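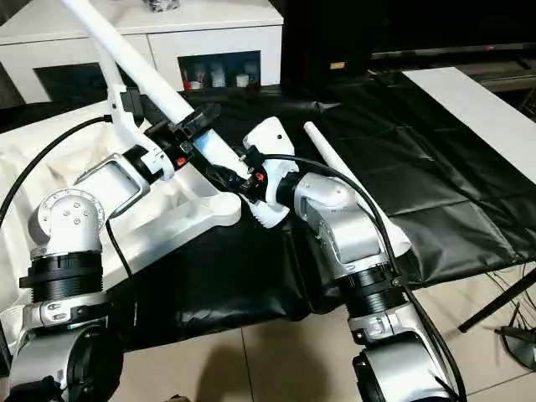
From: the Talari bench
To: Edero home assembly list
Subject: Re: Penota stand, tubes going in crooked
Time: 4:40 PM

Replying to the question from earlier in May, quoted here so the thread makes sense:

> I have the Penota stand, the white one with the molded base, and I have had it
> together and apart several times now. The poles go in and they feel tight,
> but when I set the base down the wide pole leans. The leaflet has one
> drawing for the whole job and it shows everything finished. Do you put the
> poles in with the base standing up or lying down? And does the wide pole
> screw in or push in? Mine feels like it does a bit of both. I also have two
> tubes that look the same until you hold them side by side. The store in
> Tekleab told me to call the number on the leaflet, which rings and rings.

I have put together a few of these, all bought from the same store. The short version is that the base should be lying on its side, and the wide pole is a screw fit with a short push at the start. The longer version follows.

Before you start

Put a cloth on the table. I use a plain black one because the parts are white and the small bits show up against it. A bedsheet works too, but a patterned one will drive you crazy.

Keep the foam. Don't throw it on the floor with the box. The base is an awkward shape and rolls if you lay it on a bare table, and the packing foam it came in is the best thing to rest it on. If your foam is already gone, fold up a bath towel.

Lay the tubes out next to each other and compare the ends. On mine the long one measures 130 cm and the narrower one 100 cm. Those are my own tape measure readings, and the leaflet doesn't give any. Look at the open ends as well as the length. One that tapers is easy to put in upside down, and it will even stay there for a while.

Getting the poles in

Base on its side, on the foam, with the socket where you can see straight into it. Do the thin pole first. It goes into the collar and wants a quarter turn at the end. You should feel it stop.

Then the wide pole. Push it in until it touches the thread, back it off a little, and turn it slowly. If it grabs right away and gets stiff, it's cross-threaded. Take it out and start over. I think this is what you have, since a cross-threaded pole feels tight and still leans.

It helps a lot to have one grip on the base and one low on the pole, close to the socket. Holding the pole up high gives you a lot of swing and makes it hard to tell whether you are straight. Two people is fine if the second one only holds the base.
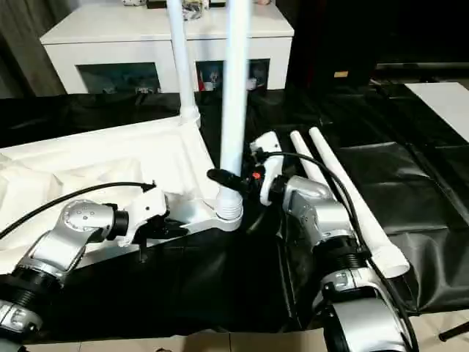
Checking for lean

With both poles in and the base still down, look along them from the far end. They should run side by side with the same gap at the top as at the bottom. I allow 3 mm of difference and have never had trouble with that. More than that and I take the wide one out again.

Only stand it up after that. If it leans once it's standing, check the floor before you blame the stand. My kitchen floor slopes toward the sink and I wasted most of an evening on it.

Don't use pliers on the ribbed part of the socket. I did this on my first one and chewed the ribs up. It still works but I can see the marks every time I walk past. A rubber jar opener gives you enough grip – the flat kind.

Things I don't know

I don't know if the newer boxes have the same thread. The one I bought in May did. I also don't know if the tubes from the older Penota set will fit this base. I have read on here that they do, but I haven't tried it, and I would want to see one side by side before I bought any.
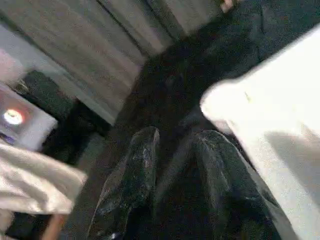 Close in on the white, dark behind it.

One more thing about the cloth. It picks up lint and the crumbs that come off packing foam, and those crumbs get down in the socket. Shake it out between attempts. I also blow into the socket before each try, and a dry paintbrush is better if you have one.

If you try it lying down and it still leans, write back and say which way, toward the thin pole or away from it. Toward it usually means the thin one isn't all the way into its collar. Away from it I have only had once, and that base went back to the store.

I still have the leaflet from mine, and I can copy the parts list into a message if yours is missing that page.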